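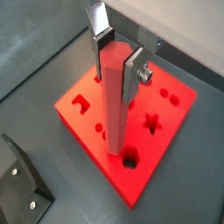 Sarkavville Toy Library Loan Records, version 2

Share 49 | Comments 2

What is in this dataset

The dataset contains the loan records of the toy library in Sarkavville, for one full year of opening. The library lends toys to families the same way a public library lends books. A family takes a toy home, keeps it for up to three weeks, and brings it back in its bag. We opened for 51 weeks in the year of these records. The catalog had 300 toys and this number did not change, as we did not buy new ones until the year was finished.

The records were first written by hand on paper cards. Réka Antal and I typed them into a table during the winter. Version 1 was shared only inside the library and had many typing errors. Please do not use it if you still have a copy.

Last update of this file: Monday, August 3, 2026.

Files

loans.csv – one row for each loan
toys.csv – one row for each toy in the catalog
repairs.csv – one row for each repair or missing part
notes.txt – remarks from the cards, with names removed

Columns in loans.csv

loan_id: a number we gave during typing. It has no meaning outside this table.
toy_id: connects to toys.csv.
family_code: a random code. The same family has the same code during the whole year.
date_out and date_back: year, month, day. If date_back is empty, the toy was still with the family when we closed the year, or the person at the desk forgot to write it. We can not tell these two cases apart.
renewed: yes or no. A toy can be renewed one time only.

Columns in toys.csv

The column "group" needs some explanation. Each toy belongs to one group only: building, puzzles and sorting, pretend play, music, outdoor, board games, baby. The choice was made by Jolán Medve when the toy came into the library, and she looked mainly at the shelf where there was place for it. For this reason a wooden train can be in "building" in one row and in "pretend play" in another.
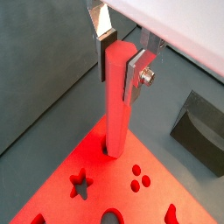
We talked about correcting the groups before publishing and we decided to leave them. The families looked for the toys on the shelves, so the shelf is part of the history of each loan. If you need cleaner groups, the column "short_name" is usually enough to make your own.

The column "age_from" is copied from the box when we had the box. For toys that were donated without a box, Jolán wrote the age by her own judgment, and the column "age_source" says "desk" for these.

"pieces" is the number of pieces that should be in the bag. A board game counts its dice and cards as pieces, but the rules sheet is not a piece.

Repairs and missing parts

During the year 49 toys came back with something missing. For most of them the part was found later at home and returned in an envelope. In repairs.csv these have the status "came back". The status "replaced" means we got the same part from another set, or Miklós Erdős made a new one in his workshop.

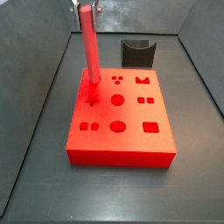
The cost of repair is not included. Miklós did not keep bills for small things like glue and screws, and we did not want to guess the numbers after one year.

Please be careful if you want to compare groups by missing parts. A puzzle with one lost piece is noticed immediately at the desk, but a big box of bricks can lose many pieces before anybody sees it. The table shows what we found at the desk on the return day, and the desk was not equally strict on every day. On busy afternoons in September, when the school starts and many families come together, the bags were often only weighed.

Privacy

Names, addresses and phone numbers were never typed. We removed the loans of families who asked us to do so. If your family borrowed toys and you want to be removed also, write to the library desk with the dates you remember and we will take out the rows in the next version.

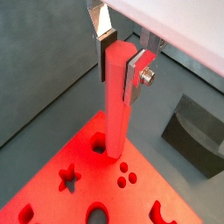 The remarks in notes.txt were read two times, by two different people. We left out everything about the health of a child, even when it was written in a kind way.

License and contact

Free to use for teaching and research – please name the Sarkavville Toy Library. Questions about the columns go to Réka, questions about toys go to Jolán. We answer when the library is open, so it can take some days.

Share 49 | Comments 2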